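Slotted finger trial: wrist and head cameras

Endora project, bedside table setup. Photos selected by Larasati Jugah, 7 Jan 2020.

Two finger sets were compared on the same arm: the Nemton slotted pair and the older Bozkurt pads. Each set ran 64 attempts at the table and its drawer, with both camera views recorded. The slotted pair is shown on this page.

Wrist view, fingers together. The slots leave part of the background visible, a help when checking alignment near the floor.
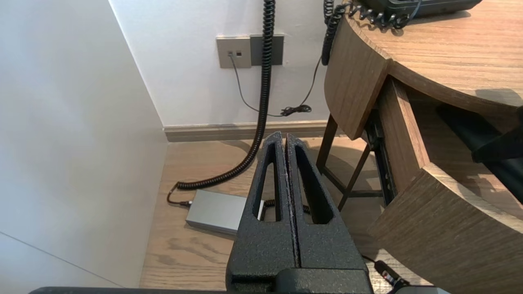

Slotted fingers closed, with silver-grey unit and cords on the floor behind.

The gritty finger surface was kept for all runs. Younes Tahiri set the opening limit in the controller and left it at 42 percent for the first 11 attempts, then released it to full travel.

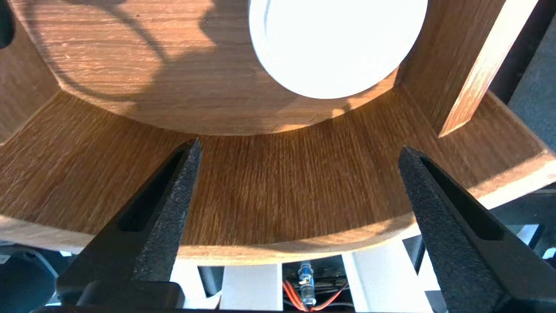 Fingers open in front of the curved oak band. White round object at top center.

Strong light on white parts was the main exposure problem for the wrist camera. Riku Kubo is testing a fixed exposure setting. The head camera gives the arm posture and the cable routing, neither of which the wrist view covers.

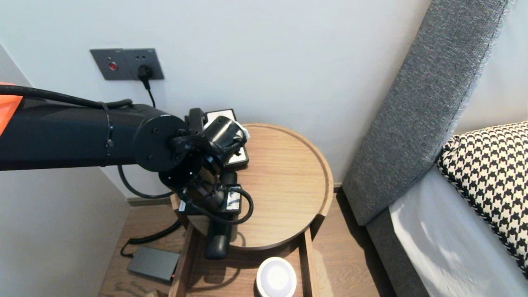 Head view. Gripper pointing down at the round table, drawer open, white puck-shaped object inside.

Cable slack at the wrist joint remains open as item 123 in the Prindotau log. Finger wear measurements will be added by Saadet Özkan in July.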